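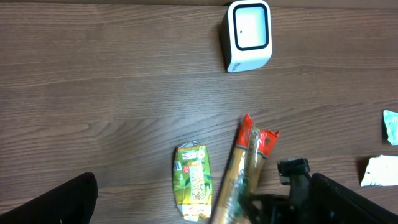 Clearing a wooden table before you wipe it

Small things pile up on a table by the end of the day: a drink carton, snack packages, whatever little gadget got put down there. Move all of it before you get a cloth out. Wiping around things leaves rings and sticky edges that show up later.

1. Start with the drink cartons. Pick them up by the sides and keep the top end upright. A small carton lying flat can leak from the fold at the top, and tea with sugar in it dries to a film that grabs dust. Empty them over the sink, rinse, press flat and put them with the recycling if your town takes cartons. Tirnby does, in the blue bin.

2. Sort the snack packages. Unopened ones go back in the cupboard. Opened ones get a clip or go in a jar. Shake crumbs into the trash, not onto the floor.

3. Lift gadgets straight up. Don't slide them. Grit caught under a hard base will scratch the finish, and scratches that run across the grain are the ones you notice. Wipe the base with a dry cloth before setting it back down.

4. Brush off crumbs with a dry cloth, then wipe with a damp one. Go with the grain from one end to the other. Wring the cloth out well. If it leaves beads of water, it is too wet.

5. Dry right away with a second cloth, including the far edge.

For sticky spots, use one drop of dish soap in warm water and hold the cloth on the spot for a minute. Don't scrape with a knife.

We put Bundwood oil on our own table twice a year, in January and July. Try any oil on the underside first, and leave it off tables with a varnished finish.

Next in kitchen tips: getting tea stains out of a Moya dish towel

Last updated Thursday, January 22, 2026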